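Skenport toy library keeps its play kitchen busy

2023-10-26

When Soledad Thibodeaux took over the toy library in Skenport, the play kitchen was in a back room with a box of puzzles on top of it. She moved it out front the first week.

"It's the one thing every age goes to," she says. "The little ones bang the pots. The older ones run a restaurant and charge you too much."

The library lends out 952 toys to families in Skenport and Porkville, but the kitchen stays put. Thibodeaux says it is too big for most cars, and the food would never all come back. She has replaced the carrots 3 times.

I asked what she looks for in a play kitchen. She said a sink with a real basin, deep enough to drop things into, and a stovetop that is set into the counter. Stickers peel. She also likes a metal pot better than a plastic one.

"Kids know the difference," she says. "A metal pot sounds like a pot. They've heard that sound at home."

She is less strict about the food. Most of it came in a mixed bag from a family that was moving, and some pieces are hard to name. The children settle that themselves. A yellow block has been cheese, butter and a sponge, sometimes in the same game.

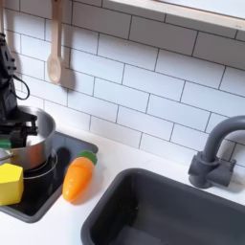 Mbeki would like to see more food and fewer pans. Two burners are plenty, in his view, and what children fight over is the vegetables, so any money left in June should go there. Thibodeaux has heard this before and partly agrees.

"More vegetables, yes," she says. "But if you put out forty pieces, they end up on the floor and the game stops. I put out a few and change them."

Cleaning takes her around 2 hours a week. The food goes in a tub of warm soapy water and dries on a towel overnight. The pot gets washed like any other pot. She wipes the counter at closing and goes over the sink twice, as crumbs from real snacks collect in the corners.

Her advice for parents setting up a kitchen at home is to start with one pot, one spoon and a few things to cook.

"Then sit down and order something," she says. "You'll probably get carrot soup."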